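Progress report on the gripper comparison, for Haiyan Zou at Condance
May 23, 2023

Dear Haiyan,

Thank you again for your patience over the spring, and for the kind note about the last report, which I pinned up by the kettle. I am glad to say we have plenty to tell you this time.

Both grippers, the Brullow and the Tameo, have now been through the full round of bin picking on the KUKA arm. We logged 565 attempts between them, spread over 14 working days, with a set of 18 household things that we swap in and out of the bin a few at a time. Anqi Wei kept the log and has been wonderfully strict about it (I was told off more than once for tidying the bin between runs!).

The Brullow is the better of the two on anything with a long straight handle, and the Tameo is kinder to soft things, though it is slower to close and we lost 4 days waiting for a new set of pads. Neither is happy when an item lies flat against a sloping wall, so we would like to spend a little of the remaining money on narrower fingertips.

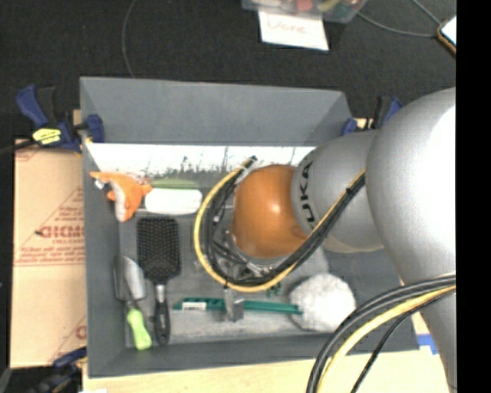
The cables are still our biggest nuisance. When the wrist turns a long way round they pull tight, and Anqi has had to limit the turn in software, which rules out some perfectly good grasps. Dong have quoted us for a proper cable guide and we hope to have it fitted by July, after which we will repeat the worst of the runs with both grippers.

Spending is on plan, and the figures follow separately. Do come and see us if you are passing, as we would love to show you round.

With warm wishes from all of us in the lab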